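Claims that a smooth start makes for a better fold should be treated with some care. Kerekes and Alhassan found no such link in the Denlow set, where 589 towels and cloths were scored by hand, and we doubt that the Veres results say otherwise once thin fabrics are taken out. Much of what gets called "flat" in earlier work is generous. A cloth can lie flat on the table and still be badly creased, as the beige one in Figure 3 is, with its diagonal creases and slight bunching in the middle. 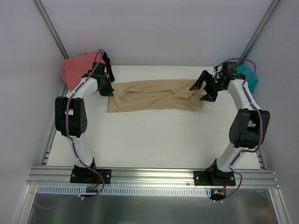 **Figure 3.** Beige cloth lying flat but wrinkled, with a pink-salmon folded cloth in the back-left corner and a teal-blue cloth bunched in the back-right.

### 4.2 Creases and the first fold

The usual scoring sheet gives one mark for flatness and none for creasing. We scored the two apart in 726 trials. Raters agreed well on flatness and poorly on creasing, above all for small wrinkles near the centre, and we are not convinced that more training would have helped. The Plernorach sheet asks for a crease count, but it never says where one crease ends and the next begins.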